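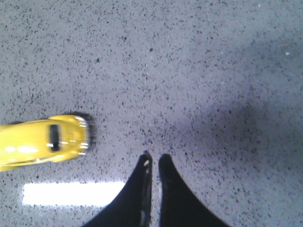
By Kanyarat Sombatkul

A sale of toy cars in Stutercombe on Saturday raised $1,506 for the town's toy library, which plans to use the money for new shelving and a second evening opening each week.

The sale took place in the former Pongsiri furniture showroom on Mill Street, which has stood vacant since the store moved out in November. Organizers had expected to sell from tables, but more cars came in than the tables would hold, and many of the larger ones were set out on the showroom floor.

Most of the cars were donated by residents over the past two months. Others came from the toy library's own stock, where they had been replaced or were no longer being borrowed. Prices started at 50 cents for small die-cast models. Boxed sets and pedal cars were priced separately.

Doors opened at 9 a.m. and the line reached the corner of Prekel Avenue before then. The first hour was kept for families who already belong to the toy library. General admission began at 10.

Small rounded cars in bright colors went quickly, and the yellow ones were gone before lunch. Trucks and construction vehicles sold more slowly and were marked down to half price at 2 p.m. A wooden garage with a hand-cranked elevator brought the highest price of the day, $85, after two buyers agreed to settle the matter with sealed bids.

A repair table near the back door took in 27 cars with loose axles, missing tires or stuck doors. Twelve were fixed on the spot. The others were tagged with the owners' names and can be picked up at the toy library beginning next week. There is no charge for the repairs, but owners of cars that need new tires may be asked to pay for the parts.

The toy library lends toys, puzzles and games to households in Stutercombe and in Sikura Township for three weeks at a time. It is now open on Tuesday evenings and Saturday mornings. The added evening will be Thursday, starting after the holidays, if enough people sign up to work the desk.

Unsold cars have been boxed and will be offered again in the spring. The library said it will not accept more toy cars until then because its storage room is full, but it is still looking for wooden train track, floor puzzles in good condition and board games with all their pieces. Donations can be left at the front desk during opening hours. Items should be clean, and batteries should be removed.

A child's blue mitten and a set of house keys found after the sale are also being held at the desk.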